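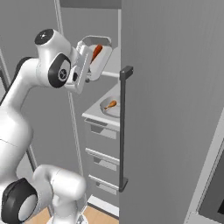 Leave the fridge shut for the first month, Bushra Khattak wrote under my last kitchen robot page, and get the arm comfortable with the counter and the shelf before you let it anywhere near a door. I've been repeating that to everyone at the Levchenko workshop ever since, because I did it the other way around and spent most of July teaching an arm to yank a handle it wasn't strong enough to yank.

So this page is the tips I wish I'd had when we started our kitchen arm. We practice in a rendered kitchen first (a pretend room on a laptop, with a pretend arm in it) and then move to the real bench, where Pongsak Thaweesak and I have built a plywood mockup of the same layout. Both halves are a lot of fun. If you've been putting off a build like this, please start one!

Measuring the kitchen

Measure your own kitchen before you model anything. Not the catalog sizes, the real ones, with a tape. Our mockup counter was supposed to match the model and it came out a bit high once the top was on, which we found out when the arm kept setting things down early and pressing the pan into the bench. It now sits at about 34 inches, and we changed the model to match it, since sanding down a counter is no way to spend an evening.

Things to measure that people skip: the lip on the front of the counter, the depth of the drawer pulls, the space between the shelf and whatever hangs over it, and how far the fridge handle stands out from the door. That last one matters more than the size of the door. Your fingers find the back of a handle without any help from you. The gripper needs to be told.

Write the numbers on masking tape and stick them to the actual parts. We lost two notebooks before we did this.

Use plain shapes to start

You can lose a whole weekend making a virtual kitchen pretty. I know, I've done it, I had a lovely tile pattern going. Our current one has plain gray walls, gray drawers with no trim, a fridge door with nothing on it and a tan wood floor, and it's the best practice room we've had. It loads fast, and when something goes wrong you can see it.

Put the detail where the gripper is going to touch. The handle should be shaped right. The lip of the container should be shaped right. The back of the cabinet can be a box.

One more for modelers: give your drawers a recessed pull only if your real ones have it. A flat two-finger gripper and a recessed pull are not natural friends, and it's a different motion from hooking a bar.

Pick food with a good end and a bad end

I love the drumstick for this. It's got a fat end and a thin end, it lies crooked in a pan, and you can't pretend it's a cube. When you place one in your practice scene, turn it a different way every time. If the bone always points the same direction your arm will learn that direction and nothing else, and the first time you set a toy one down by hand it'll close on air.

On the real bench we use a rubber drumstick from a pet store. Please don't practice with raw chicken. Even cooked chicken gets into the gripper pads, and the pads are a pain to get off.

Good starter foods, in the order I'd try them: a toy drumstick, a small carrot, a bread roll, a banana. Save grapes for when you're feeling brave. A spoon looks easy and isn't, at least on a flat surface.

Tall containers and the wall problem

Lifting something out of an open container on a shelf is my favorite task of the lot, and the one that took us longest. The item leans, so part of it sits above the rim and part of it doesn't, and you have to decide whether to grab the part you can see or reach down for a better hold. Our advice is to grab high and lift slowly, then tip the wrist once you're clear of the rim. If you tip early you drag the container along with you.

Stick the container down while you're learning. A square of shelf liner underneath is plenty. Ours is a Dedholm tub with a wide bottom and it still slid all over until we did this. In the software, raise the friction a bit under the container for the first batch of runs, then bring it back to normal in small steps.

Leave room over the shelf too. The gripper is only part of what goes in there, you've got the wrist behind it, and a big round joint behind that. Pongsak cut a cardboard circle the size of our widest joint and slides it along the path by hand before every new task. It looks silly and it has saved us at least one cabinet.

Watching the elbow

Everybody watches the fingers. I still catch myself doing it! But when our arm bumps something it's nearly always the elbow, swinging low and wide while the gripper is up high being delicate. Move the view in your simulator so the elbow is big on the screen, and run the whole reach again from there. Then do it from the far side.

On a real bench, put pool noodle on the counter edge, slit down one side and pressed on. Take it off again once you've had a few good sessions, or you'll never notice the light bumps.

Give it a rest pose

Choose one pose where the arm is folded and out of the way, save it, and start and finish every run from it. We named ours "home" in the Cleltton software and gave it its own key on the keyboard with a big green sticker. If you're sharing a workshop, agree on one home pose for all users. We had two for a while and it led to a cracked shelf bracket.

Count your runs, and be a bit strict

For the shelf task we did 333 practice runs in the rendered kitchen and got 214 good ones. A good one, for us, means the item ends up in the pan, the container is still standing, and the arm didn't touch anything it wasn't asked to touch. I was tempted to be generous with the third part. Don't be, those brushes in the software turn into scrapes on the bench.

Keep the bad runs, with a word or two on each. Ours say things like "rim," "elbow," "dropped late," "no idea." When we sorted them, "rim" was miles ahead, and that's how we came around to the grab high rule.

If you only have an evening, do one short batch with the item in a new spot each time. You'll learn more from that than from a long batch with everything in the same place.

Moving to the real arm

Run it at the slowest speed the controller has. Slower than you think you need. Our Clullov arm kit has a speed dial and we put tape over the top half of it for the first weeks.

Keep one hand near the stop button and the other one in your pocket. That's a house rule at Levchenko and everyone teases newcomers about it, but reaching in to catch a falling carrot is a reflex, and a hand in a pocket is slow to act on reflexes.

Bolt the base. Clamps are fine for trying out positions, and then bolt it. A clamped base creeps a tiny bit with every fast move, and by the end of the night your perfectly good shelf reach is landing on the rim and you're blaming the code.

Check the light as well. The rendered kitchen is evenly lit and your real one isn't. If your setup uses a camera, run the same task with the overhead lights on, then with just the window, and see which one upsets it. Shiny pans were our worst. A dull gray pan behaved much better, and a quick rub with fine sandpaper dulled an old one nicely (don't cook in it afterward).

Cleaning and small upkeep

Wipe the gripper pads with a damp cloth at the end of each session and let them air dry. Skip the dish soap, it leaves a film and things start slipping.

Sawdust is the enemy in a shared shop. We throw an old pillowcase over the arm whenever the table saw is running and tie it at the base with a shoelace.

Look over the cables once a week where they pass the elbow. If one has gone shiny in a spot, it's rubbing. Add a little slack and a soft tie.

Label the spare screws by joint. A muffin tin works great for this during a repair, then tip each cup into its own bag.

So, the fridge

Bushra was right about waiting, and we're only just getting there. A long upright handle is a friendly thing to grab, and you can take it almost anywhere along its length, but the door swings in an arc and the arm wants to pull straight back. What's working for us so far is to take hold, pull a hair to break the seal, then let go and push the door from the inside edge with the side of the closed fingers. Two small easy moves in place of one hard one.

Our mockup door is held shut with a cabinet magnet for now, a weak one. I've got a stronger one in the drawer and Pongsak wants to wait another week before we swap it in. If you've had any luck with a full-strength seal on a small arm, leave a note under this page with your gripper width and where on the handle you grabbed. I'd love to try it!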